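Stedholm water rates may rise again, and the numbers are thin

06/10/2018

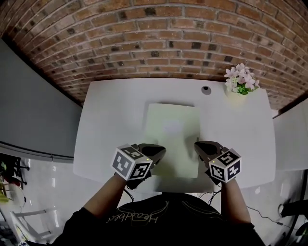 Stedholm households could pay 35 percent more for water under a plan the utility says will fix its oldest pipes. Whether the money would go to pipes is harder to pin down.

The proposal, released last week, asks customers to accept the increase over three years. In return, the Stedholm Water District promises to replace the mains on the east side, beginning with the stretch along Iwasaki Road. The plan does not say how many feet of pipe would be replaced, or when the work would be finished.

"We have an old system and we can't keep patching it," said Kazuhiro Hirano, the district's general manager. Asked for a list of the streets that would be dug up first, Hirano said one was being drawn up.

Customers have heard this before. Rates went up in 2000 to pay for what the district then called a complete renewal of the east side. Several of those mains are on the new list of trouble spots. Hirano said the earlier work was "scaled back" when bids came in high. The rates were not.

The district also points to a study by Umitz, a consulting firm, that found 1708 leaks in its service area. The summary handed out to customers does not say what counts as a leak, or over what period they were logged. A dripping meter joint and a burst main appear to carry the same weight. The district declined to release the full study before the vote, saying it was still a draft.

Wakana Kobori, who runs a laundry on Iwasaki Road, said her last bill was already her second-largest expense after rent. "If they show me the pipe, I'll pay for the pipe," she said. "So far they've shown me a pie chart."

The largest slice of that chart is labeled "capital and other." Hirano said "other" covers vehicles, software and office repairs, but he did not have a breakdown.

The district board is expected to vote in February. Written comments can be dropped off at the district office until then.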